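The Office Table That Outlived Three Companies

6 min read

When Lucimara Rangel took over the lease on the second floor of the Watholm building, the former tenant left her one key, a broken blind and a list of furniture. The list had 14 lines. She wanted only one of them, the table, and for this table she paid 400 dollars, more than she paid for all the chairs together.

I have been writing about offices for many years, and I notice that people remember the tables longer than they remember the colleagues. My first employer, a small importer of paper, had a table so long that we celebrated birthdays at one end while somebody finished the invoices at the other. I could draw it for you today. The name of the man who sat opposite me, I have lost.

Second-hand office furniture is a quiet trade. A company closes, or moves to a smaller place, and within a week the truck arrives. The truck that comes to Watholm belongs to Castex, a family firm which clears offices in the whole district. They told me that desks with drawers are now almost impossible to sell. Plain tables go in a few days. The buyers want a flat top and four legs, and they want to decide later what it is for.
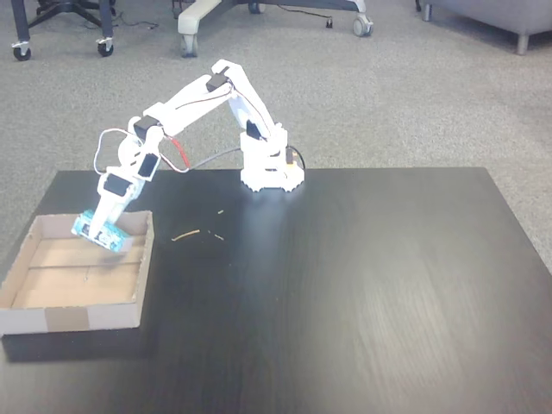
Wood changes how people behave in a room, and I have seen this in many places. On a glass table they put down a cup carefully, as if they are guests. On white laminate they spread everything and leave it. A dark brown wooden top over gray carpet, the combination I have met in half of the rented offices of my life, makes people lower their voices a little. Lucimara agrees with me only in part. She thinks that the carpet does most of the work, and that the table takes the credit.

Before her, the floor was rented by Diltix, who made software for dentists. Before Diltix there was a translation bureau, and before the bureau a travel agency called MacRitchie, which bought the table new. A former clerk of the agency, today 83 years old, still lives two streets away. She told me that the customers unfolded their maps on it and that in January, the busy month, they stood in line to do it. She asked me if the top still had the burn from the director's cigar. I had to tell her that it was sanded away.

The sanding was the work of the translators. They did it themselves over one weekend, with a machine too strong for the job, and so the top is slightly lower in the middle. A pencil will roll there if you put it near the side. Diltix oiled it every year and otherwise left it in peace.

What should a person look for, who wants to buy such a table? I asked at Castex and I asked Lucimara, and their advice was not the same. Castex says to look underneath first, at the joints. Lucimara says to sit at it for 5 minutes with your arms on the top, and to leave if your shoulders go up. I would add one more thing, which I learned late. Look at it under the lamp you will really use. A dark surface that seems even in the warehouse can become smoky and full of streaks when the light falls on it from one side, and you will see this every day.
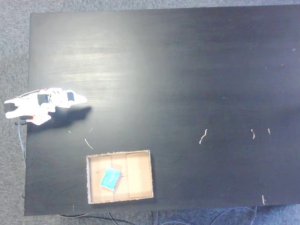 What happens to it next

Lucimara's lease has two more years. She does not know if she will stay, because the rent at Watholm goes up and the elevator does not. The table went in through the window in the time of MacRitchie, and the stairs have become narrower with the new railing. Castex has already offered to take it, for less than she paid, and she has already refused.

Related stories
The last typewriter repair shop on our street
Why waiting rooms have such bad chairs
Gray carpet, a short history
A month without a desk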